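We use cookies to remember your settings and count visits. By carrying on you accept this. Manage cookies | Accept all

Flag football at Ninden: progress report to the Farkura Fund

Prepared by Svenja Stöcker, head coach, 7/22/24

What a spring it has been! When we last wrote to you the pitch was still under water at the river end and we had a playbook that mostly lived in Witold Wróbel's head. We now have two full squads training every week, a playbook on paper (all of it, even the trick plays) and a run of fixtures behind us that the players are still talking about.

The squads

Your grant let us split the beginners from the returning players, and I wish we'd done it years ago. The juniors had been learning routes by following whoever was in front of them, so if the first runner broke the wrong way, everyone did. With their own session they get far more repetitions and far more turns at quarterback. We have 25 players registered in the junior squad, and several of them want to try centre, which I have never known in all my time coaching.

The seniors have moved to the later slot and share the far half of the pitch with the hockey club's fitness group. It works well enough, although a deep post route has to stop a bit short.

On the field

We started the season running almost everything out of a spread look with the quarterback well back. Opponents worked us out by the third match. Stanisława Ostrowski, who looks after the offence, then put in a short motion series: a receiver comes across the formation just before the snap, and the quarterback either hands off, fakes and throws to the flat, or keeps looking downfield for the slot receiver on a crossing route. Same motion, same first step, and the defence has to guess. The seniors took to it straight away. Against Flollby in April we scored on our opening drive with it and again just before half-time, and I'm afraid I cheered louder than the parents.

We lost that match in the end by 2 points, on a conversion we should have defended. The safety was in the right place but we'd called the wrong coverage, and that one is on the coaches. We have spent a good deal of training on goal-line defence ever since, and flag pulling at close quarters is much sharper for it.

Michalis Bakalis has taken over the defence and is teaching a simple zone to the juniors. They talk to each other now! Last autumn you could hear the traffic during our defensive drives. Now it's "crosser, crosser" and "mine" all the way down the field.

Spending

We have spent 3000 of the grant so far. Most of it went on pitch hire and belts, with the rest on junior-size balls, cones and a weatherproof box for the touchline. Marciniak, the shop by the station, let us swap the first batch of belts after the clips proved too stiff for small hands, and charged us nothing extra. Transport for the away matches has cost less than we budgeted thanks to shared cars, so we'd like your agreement to move what's left in that line over to coach training. Ľudovít Havlíček and Stanisława are both keen to take the next coaching award, and the places go quickly.

Still to do

The filming of matches hasn't got going properly. We have footage of one half of one game, mainly of the sky, and would like to do better in the autumn. The line markings at the river end need repainting before September. The referee course is also behind: Ľudovít has passed, but the other candidate had to drop out of the final weekend and will sit it again.

Our next block of training begins after the summer break, and you would be very welcome at any session. Bring boots, as Witold will certainly try to get you into a drill.
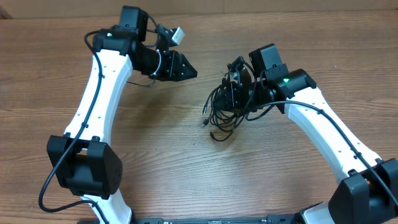 The two arms over the tabletop, green light showing on the left one.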